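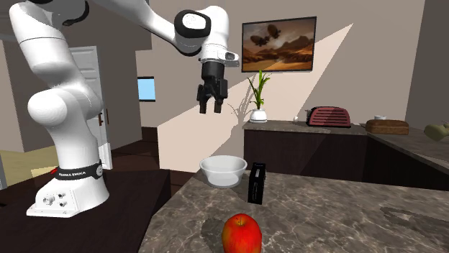 The Office of Tenancy Records at Tredero received the complaint on 04/04/2023 and assigned it file number 329. The complainant, a resident of the Grønli building, stated that the apartment above hers was occupied. The Office had listed it as vacant for 3 years. In accordance with procedure, an inspector was sent to view the unit and to complete the standard form. Under Surfaces, the inspector entered one kitchen counter, marble, gray-brown with lighter veins, in sound condition. Under Occupants, the inspector entered none. The form was signed, copied and returned to the complainant with the thanks of the Office.

The complainant replied within the permitted period. She wished to state for the record that she heard footsteps each evening, that they went from the window to the door and back, and that they were the footsteps of a person wearing good shoes. She did not object to the footsteps. She objected to the listing. A person who lived in a building, she wrote, ought to be written down.

The Office considered this letter at its regular session. It was noted that the Rules of Occupancy contain 82 articles, and that none of them permits a tenant to be entered in the register on the strength of shoes. It was further noted that Article 14 requires every complaint to be answered in full. A second inspection was approved.

The second inspector remained in the unit for one evening. The report submitted the next morning is brief. At the usual hour the inspector heard footsteps, which went from the window to the door and back. They came from the apartment above. The inspector went up one floor, knocked, and was let in by an elderly man in slippers, who said that he heard them too and had always taken them to come from the roof.

The roof of the Grønli building is the property of the Adura Water Company, under an agreement older than the Office. A request for access was sent to Adura. Adura answered that it had no staff on the roof in the evening and none in the daytime either, the tank having been drained and sealed. It enclosed a key. It also enclosed an invoice for the key.

A third inspection was carried out in August. The inspector climbed to the roof by the service stairs, which number 280 from the street door, and unlocked the hatch. The evening was clear. The lights of Brelov could be seen across the water. The inspector waited by the tank until the hour had passed and heard footsteps, quite plainly, going from one side to the other and back. They came from below.

The Office wishes to record its view that all three inspections were properly conducted. The reports agree in every particular except location. Counsel was asked whether a tenant might be entered in the register for a building as a whole, without a unit number, and advised that the register has a column for the unit number and that the column may not be left blank. Counsel was asked whether a dash would count as blank. Counsel asked for time.

While the question was pending, the complainant wrote again. The footsteps had stopped for roughly a week, she reported, and she had slept badly. They had since started again. She asked that her complaint be kept open, and that the Office send the tenant a notice of the annual meeting, as it would any other.

The notice was prepared in the usual form. In the space for the name, the clerk typed Resident. In the space for the unit, after some discussion, the clerk typed a dash. It was slid under the door of the vacant apartment, one copy, with the agenda attached.

The annual meeting was held in the ground floor hall. The chairs were set out according to the register, with one more placed at the end of the last row by order of the Office. The minutes were read and approved. During the report on heating costs, those present heard someone come down the stairs, cross the hall at an even pace, and stop.

The chair declared the meeting complete, and the clerk entered it so.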